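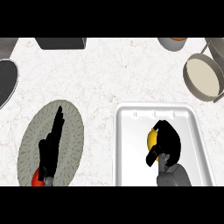
Two arms, a kitchen bench, some fruit. In the simulator, anyway. The real pair are bolted to a door on trestles in the back of the Prundthorpe shared workshop, between the drill press and a kayak that hasn't moved in years.

Suryani Lumbantobing is under the door when I get there, torch in her teeth. A cable's come adrift. Again. "Left wrist," she says, once the torch is out. "Always the left bloody wrist."

She calls the build Wilar. Started in November, in her garage, as one arm and a pile of secondhand servos from Howlader, the surplus place out past the rail yards. Servos cost her $65 for the box. Half were duds. The second arm came after she moved the lot down here, where there's a lathe and people to argue with.

The idea is tidying up after tea. Pick up the fruit, put it where it goes, don't squash it. Sounds like nothing. Takes her most evenings until 10.

She tries everything on the laptop first. Marble benchtop, pots and pans round the edges, a leafy placemat on the left and a white tray on the right. Both grippers black, same as the ones on the door, and the render has them each holding a piece – red on the left, yellow on the right. Her own kitchen is laminate, grey, chipped by the sink. "I gave myself marble," she says. "Free, isn't it."

The sim has had 1,005 runs by her log, an exercise book with a coffee ring on the cover. Fruit in the sim never bruises. On the door she uses tennis balls and one very tired lemon.

Most of the actual work is dull. Filing brackets. Re-crimping plugs. Tonight it's gripper pads, cut from a bike tube and glued on with whatever was in the cupboard. First lot peeled off. Second lot stuck to the lemon. She's now on a rubber cement that stinks the whole shed out, so the roller door's up and we're both in beanies.

Then the controller board, a Grelmont, bought new and the only dear part in it. She's fussy about that one. It lives in a lunchbox with holes drilled in the lid and nobody else is alowed to touch it.

By 9 the wrist is back together. She runs the left arm on its own, slow, one hand hovering over the kill switch. Up, across, down. Fingers close on a tennis ball. The ball stays put. She doesn't cheer, just writes it in the book.

Both arms together is the hard bit. They share a bench and they've clashed 4 times, once hard enough to crack a printed knuckle. Her fix for now is a strip of masking tape down the middle of the door and a rule in the code that says stay your own side. Crude. Works so far, she reckons, but it means one arm can't hand anything to the other, and she wants that sorted before winter.

Would she sell it? A shrug. Someone at the workshop wants one for sorting bolts. Her mum wants one for the dishes and has been told no, it'd electrocute itself.

The wrist drops out again while we're packing up. She looks at it a while, then gets back under the door and asks me to pass teh torch.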